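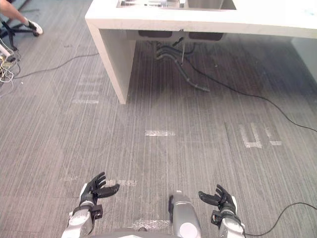
Hands open, facing the white desk with its inset sink. Plenholm test kitchen, Purmont.

The four seconds after the mug

By our technology writer
January 4, 2026

The mug did not break, and this is perhaps why the fault stayed hidden for so long. It fell on the carpet, rolled a little and stopped against a cabinet. The operator picked it up, gave it back to the robot and started the task again. In the log of that afternoon in August there is only one line about it: "Drop, left hand, retry OK."

Plenholm rents a ground floor in Purmont, where it teaches a robot with two arms to do the small jobs of a kitchen. The robot takes a mug from the counter, turns, and puts it in the rack of the dishwasher. The arms come from Vedier and the control software is Plenholm's own. I spent two days there in the autumn and I was surprised how slow everything is, and how much of the talk was about dishes.

After the first drop there were others. They did not look alike. Sometimes the fingers opened too early, sometimes the whole arm went soft for a moment and then became stiff again. The team suspected the hand first, as everybody does. They changed the finger pads and calibrated the thumb again. For two weeks there were no drops, and the case was closed.

Then came the evening which the engineers still call "the door". The robot was holding a mug over the open dishwasher when the left arm stopped answering. It did not fall. It kept pushing slowly in the last direction it had been given, down, against the door, for four seconds. An operator was kneeling beside the machine to pull out the rack, and his hand was between the arm and the door. He was able to take it away. He had a bruise, and he was back at work the next morning, but Plenholm stopped all tests the same night.

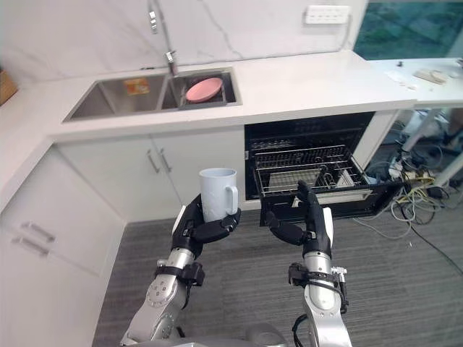

To put a mug in a rack, the arm must pass over the door at low height and press down a little at the end. A person who helps will naturally put his hands in the same space. The risk assessment had described a fast arm that hits somebody. A slow arm that does not stop was not in it.

The cause was found in the cabling. A connector in the left arm could lose contact when the wrist was turned and loaded at the same time. The arm was supposed to stop if it heard nothing from the controller for 200 milliseconds. But a small piece of software between them, written by Plenholm to make the motion smoother, repeated the last command while it was waiting. So the arm believed that somebody was still talking to it.

An outside safety office, Hedegaard, was asked to write the report. It is a dry text and I recommend it. It spends less space on the connector than on the word "retry", which appears in the log again and again. Each drop was treated as a failed task, and failed tasks were good data, so they were stored in a folder where the safety people never looked.

The smoothing software is gone now, and the arm moves a bit less nicely. Drops are written in a separate book, on paper. Nobody may reach into the dishwasher while the arms have power – a rule which makes every session longer, and about which the operators complained to me quite openly. The connector has been replaced with a type that locks. When I left, the engineers were still discussing whether the right arm should get the same one.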